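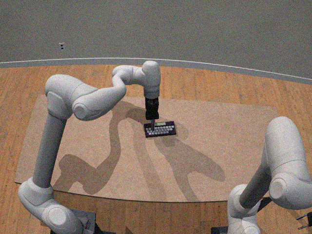 Comfort Odoi wrote in after the October column to ask whether the Ratico row counter would cope with a full jumper, sleeves and all, or whether it would lose its place the way her old barrel counter did. She knits in the evenings, puts the work down mid-row and wants the number to be right when she picks it up again.

It was a fair question, so I used the Ratico for one whole garment: a bottom-up raglan in aran wool, 200 stitches cast on for the body, 4.5 mm circular needle. The yarn was Kong, bought from the shop in Trallbridge.

Setting up. The counter stores four projects, each with a main count and a repeat count. You set the repeat length once and the second number goes back to one when it is reached. For an eight-row cable this works as it should. It can't handle two cables of different lengths in the same project. I gave the second cable its own project slot and switched between them, which is slow.

Counting. I kept a pencil tally alongside. Body, yoke and both sleeves came to 443 rows and the two records agreed at the end. I made one mistake at the underarm and took back six rows. The minus button removes one row per press and does not repeat when held.

Memory. Counts stay put when the unit switches itself off. I also took the batteries out overnight and the numbers were still there in the morning. Comfort's old counter moved every time it rolled about in the bag, and that fault is absent here.

Noise. There is a beep on each press. It can be turned off in the settings, but it comes back on after a battery change.

Instructions. One folded sheet, small print. The section on linked repeats refers to a step 9 that is missing. Nutville, who sell the counter by post under stock number 3638, sent me a corrected sheet when I asked.

For plain knitting a cheap barrel counter does the same job. For cables or lace with a single repeat I would buy the Ratico - for anything with two repeats running together, I would stay with paper.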